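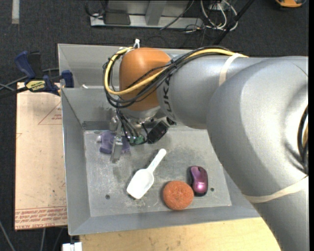
From: Violeta Ledesma
To: fuentealba-users
Date: Feb 20, 2026
Subject: Re: Duplicate part numbers after merging two stock files

Damián Gallardo wrote:

> We merged the stock file from the Rasis warehouse into the main one
> over the weekend. The import finished without errors, but the record
> count is 3727 and I expected more than that. Part 1582 is a hex bolt
> in one file and a rubber gasket in the other, and only the gasket is
> left. Is there a setting that keeps both? I would like to avoid
> retyping part numbers by hand.

Damián,

There is no setting that keeps both. The importer treats the part number as the primary key, and when two rows share a key the later row replaces the earlier one. The log only reports rows it could not parse. A replaced row counts as a success, so you get a clean exit code and a short table.

Before doing anything else, stop posting transactions against the merged file. Every issue or receipt entered now against a reused number is attached to the wrong item and has to be reversed one at a time. Then restore both files from before the merge. If you only have the nightly backup, use that and re-enter the day's receipts from paper.

What we did in November, when the Brastar stock came over to us:

1. Export both files to CSV with the site column turned on. It is off by default.
2. Sort each file on part number and run a join on that column alone. The output is your collision list.
3. Split the list in two. Rows where description, unit of measure and supplier all match are the same part, and the quantities can be added. Everything else needs a new number.
4. Add a site prefix to the smaller file only. Prefixing both doubles the relabeling work on the shelves.
5. Import into a scratch database and compare the total quantity per site with the originals.

Watch the unit of measure in step 3. We had washers stocked by the box in one file and by the piece in the other, same number, same supplier. The join called them identical on a quick look and the summed quantity was meaningless.

The part number field is 6 characters wide in the older schema. A three-character prefix on a four-digit number is silently truncated on the right, and you end up with a fresh set of collisions. Either widen the field first or use a prefix of one or two characters — we used a single letter.

Javiera Domínguez posted a script to this list that does steps 2 and 3. It assumes comma separators and breaks on descriptions with embedded quotes. Graciela Alarcón has a patch for the quotes, but I have not tested it against Triveo exports, which use semicolons.

If you send me the header lines from both files I can tell you which schema you are on.

Violeta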